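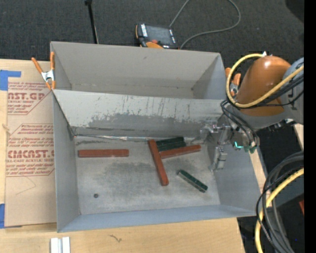 About the Stilville Block Workshop

The Stilville Block Workshop is a learning program for children, families and schools. It maintains a collection of plain building blocks, lends them to classrooms in the district, and offers supervised building sessions at its premises on Frimpong Street. The Workshop was founded by Zuweira Quartey, a former kindergarten teacher, and is now directed by Fumiko Imai.

Our Purpose

The Workshop exists to give children regular access to simple, well-kept building materials. Our blocks carry no letters, pictures or instructions. A child may lay them flat, stand them on end or place them side by side, and may take as long as he or she wishes to do so. Our staff are trained to watch first and to speak when they are asked.

We hold that the care of materials is part of learning to use them. Every session includes time for taking out, time for building and time for putting away, and all three are treated as part of the lesson.

The Collection

The collection is made up of two principal series. The Hillo series consists of rectangular blocks and bars in a small range of colors, among them reddish brown and dark green. It is used with all age groups. The Bovari series consists of larger pieces for floor work and is reserved for children in second grade and above.

The lending library holds 1,000 blocks, of which 752 belong to the Hillo series. Blocks that have chipped or split are withdrawn and replaced from reserve stock.

Bins and Tables

Blocks are stored and sorted in divided metal bins, which are brought to the tables at the start of each session. A bin with two compartments allows children to keep one side clear while they work from the other. The bins show the marks of regular use, and the Workshop keeps a bin in service for as long as it is sound and has no sharp edges.

Younger children generally begin with a handful of pieces. Further blocks are added at the discretion of the session leader. Sorting by color is introduced first, followed by sorting by length and then by both together.

Sessions for Schools

School sessions last 60 minutes and are open to groups of up to 40 children, accompanied by their teachers. Groups are divided among the tables on arrival. Schools that are unable to travel may request a lending set, which is issued for one term with a packing list and a short guide for the classroom teacher. Sets must be returned complete and sorted.

Family Sessions

Family sessions are held every Thursday afternoon during the school year. Children under five must be accompanied by an adult at the table. Registration for the spring term opens in February, and places are assigned in order of application.

Administration

Requests for school visits and lending sets should be addressed to the Workshop office. General questions concerning the program may be directed to Ms. Imai.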